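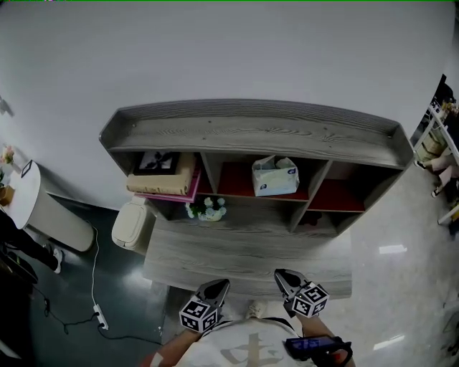

先问你一个问题：你最近一次擤鼻涕，纸巾用完以后去哪儿了？扔进垃圾桶了，对吧。那它来之前呢？我小时候以为纸是从超市里长出来的，后来才知道，它是从树里、竹子里、草里来的。这一篇我就跟你聊聊纸。

## 纸到底是什么

你找一张不要的纸，慢慢撕开，再把撕口凑到眼前看。看见那些毛毛的边了吗？那就是纤维。纤维是植物身体里的细丝，短得很，也细得很。一张纸就是好多好多纤维乱七八糟地叠在一起，互相拉着手。

我说“拉着手”可不是瞎编的！纤维泡在水里的时候会变软，水一走，它们就紧紧贴到一块儿，不用胶水也能粘住。所以纸怕水：水一来，手就松开了。

不信你拿一小片纸巾放进一杯水里搅一搅，它很快就散成一团絮。（试之前跟大人说一声，别像我一样把絮倒进水池里，堵了整整一个晚上。）

## 很久以前，大家写在哪儿

没有纸的时候，人们也要记事情呀。在中国，有人把字刻在龟甲和牛骨上，有人写在竹片上。竹片用绳子串起来，一卷一卷的，又重又占地方。要是你的语文课本是竹片做的，书包大概得用小车推。

也有人写在丝绸上，又轻又漂亮，可是太贵了，写错一个字心疼半天。

后来人们学会了用树皮、破布、旧渔网来造纸。东汉有一位叫蔡伦的人，把造纸的办法改得更好，纸也就慢慢用得多了。算到现在，快要有2000年了。

## 我去学造纸

我有个朋友叫 Jeanine Claeys，她开了一间小小的手工纸作坊，名字叫 Lultside。四月里我去她那儿待了一个下午，袖子湿到胳膊肘，开心极了。

她教我的步骤是这样的，你在家也可以试：

1. 把旧报纸撕成指甲盖那么大的碎片，越碎越好。
2. 放进温水里泡一夜。
3. 请大人帮忙，用搅拌机打成糊糊，样子很像没放糖的燕麦粥。这个糊糊叫纸浆。
4. 把纸浆倒进一大盆清水里，用手搅匀。
5. 拿一块绷了纱网的木框，斜着伸进水里，再平平地端起来。 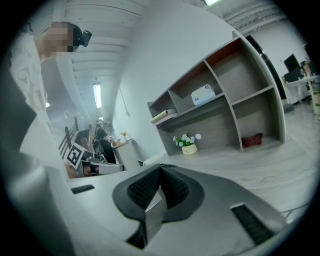
6. 等水从网眼里滴下去，轻轻左右晃一晃。
7. 把木框扣在一块旧毛巾上，再盖一块毛巾，用力压。
8. 揭开毛巾，放在通风的地方晾干。

我做的第一张中间有个大洞，第二张厚得像饼干。Jeanine 说她自己的第一张也没法看，还翻出来给我瞧，上面粘着一片茶叶。后来我干脆也往纸浆里撒了点干花瓣，做出来好看多了！

## 为什么有的纸软，有的纸硬

纸巾、作业本、鞋盒，都是纸，摸起来却差很远，对不对？

纸巾很薄，机器还会给它弄出细细的小皱纹。有了皱纹，纸就变得软软的，还能藏住更多水。作业本的纸要平，有的还要加一点点淀粉之类的东西，墨水写上去才不会到处跑。鞋盒用的是厚厚的纸板。你把快递纸箱的边撕开看看，中间常常夹着一层波浪形的纸，像小山一样一排排顶着，所以箱子又轻又结实。

你可以拿一张纸做个小实验：平着架在两本书中间，放一块橡皮，纸就塌了。再把它折成扇子那样的一道道，重新架上去，橡皮就稳稳地待着。我上次一直加到17块橡皮，家里实在找不出更多了。

## 纸还能再变成纸吗

能！旧纸可以重新打成纸浆，再做成新的纸。不过每变一次，纤维就会短一点、累一点，所以工厂常常要掺一些新纤维进去。

有几样东西可别放进废纸箱：沾了油的披萨盒、用过的纸巾，还有摸着像纸、其实贴了一层塑料膜的包装。油和膜都会给造纸的人添麻烦。

我家的废纸箱就放在门边，画坏的画先翻过来画背面，两面都画满了才进箱子。我上面最近的一张是只河马，腿画得一样长一样短的，我还没舍得扔。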